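I finally gave the big table some attention this March, and I'm a little smug about it! Reddish-brown wood, plenty of shine, and grain that shows every smear if you wipe across it. So now I go along the streaks with a soft cloth, barely damp, then a dry one right behind it.

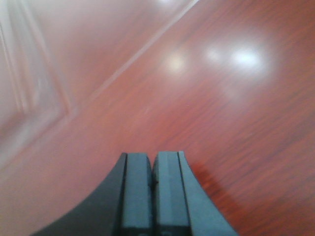
HOME & WORKSHOP

I'd been using the Petance polish for years (the orange-smelling one) and switched to a plain wax from the Sleiman shop in Fustmont. It takes more elbow grease — my shoulder had opinions — but two thin coats did more for me than all that spraying ever did. I let the first one sit overnight and buffed it before breakfast. The edges get skipped every single time, so I started there and worked in. If you've got pale wood in the same room, keep a separate cloth for it, please. I learned that one on a shelf in Jommont and I'm still sore about it.

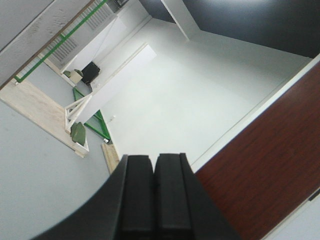 Can I put wax over old spray polish?

Clean the old polish off first with a little mild soap on a damp cloth, dry the wood well, and try the wax on a hidden spot before you do the whole top.

Next month I'm tackling the chairs.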